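July 16, 2026

Too hot to sleep so I'm writing this at the kitchen table with my feet in a dishpan, very glamorous. The fan is on its highest setting and all it does is move the warm air over to my side of the room.

Day four of the water thing. I told Malcolm Lambert at lunch on Monday that I was going to drink properly all week, and he laughed so hard he had to put his sandwich down. Fair enough! I'm the person who lives on coffee until three and then wonders why my head is pounding. But I've kept at it, and I'm sleeping worse (up twice a night, thanks very much) but the headaches are gone, so I'm calling it a win.

Went to the Flonirby store on the way home to see if they had the big jugs. They didn't. What they had was a whole pallet of the small bottles right by the door, marked down, and a hand-lettered sign saying one case per household. I stood there arguing with myself about plastic. I have a perfectly good metal bottle, which I left on the bus back in December and got back with a dent in it, and it has tasted like pennies ever since no matter what I wash it with. Vinegar, baking soda, those fizzy tablets for dentures. Pennies.

So I bought the case. Carried it up the stairs on my hip and had to rest on both landings. The lady from the second floor came out to see what the thumping was and we ended up talking for ages about her tomatoes, which have split again. She gave me a bag of them. I have no idea what to do with that many split tomatoes, but sauce, I guess, once it's cool enough to turn the stove on.

The fridge was already packed so I did the clear-out I've been putting off since spring. Out went the mustard with the crust, the other mustard, and a jar from the Blackburn trip that neither of us ever dared open. Wiped down the shelves, found the good cheese at the back (gone, sadly), and got most of the bottles lying flat on the bottom. The leftover ones are in the closet with the vacuum cleaner.

Stuart Hollis called while I was on my knees with the sponge. He's got the 31 bus route all worked out for Saturday and wants to walk the last part along the river. I said fine as long as we leave early and there's shade. He said there is shade. He also said there was shade last year and I came home the color of a ham, so I'm packing the hat. I'm in charge of drinks, he's doing the food, and he swears he won't do egg salad in this weather. Two bottles each plus one for the dog, I think. I'll freeze a couple of them Friday night and wrap them in a dish towel.

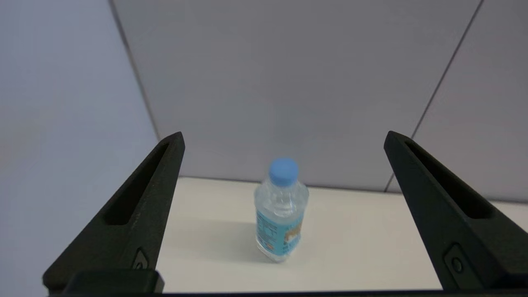
Little one, blue cap. Saturday's ration!

I do like the blue caps, they look cold even when they aren't. I've put a rubber band around mine at work so Malcolm will stop picking it up by mistake.

Still to do before bed: rinse the tomatoes, find the cooler bag (under the stairs? in the trunk?), text Stuart about sunscreen, and pay the electric bill before they send another of those pink letters. The dishpan water is warm now. Going to try the couch, it's closer to the window.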